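### 3.2 Paper and shelf wear

I came to wrapping paper sideways, through returns. Our shop partner, Jaidee, logged 1,553 parcels in April, and 80 of them came back scuffed. I wanted to know if the wrap was to blame (I still half think it was the tape!).
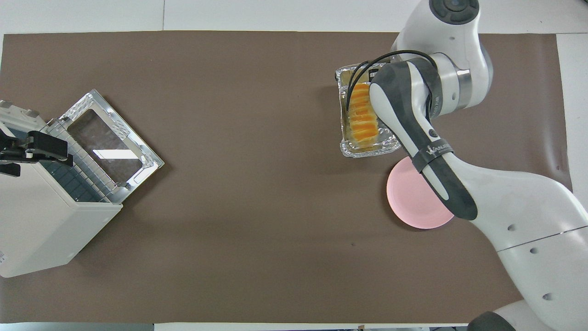
**Figure 2.** Brown paper laid over a white tabletop.

Sombat Hemmin and I then sorted the returns by fold style, which ate up most of an evening. Seven had been wrapped twice, so we left those out.

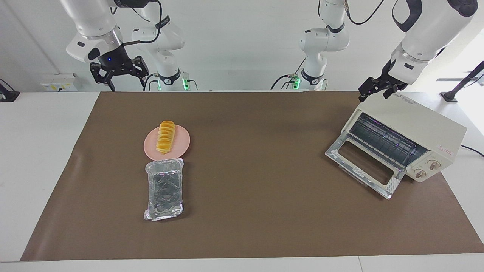
Corner folds did worst, and by more than I'd guessed. The Dresance fold, with its long overlap, held up nicely, though it uses more paper and the packers grumbled about it. I get into costs in Section 4.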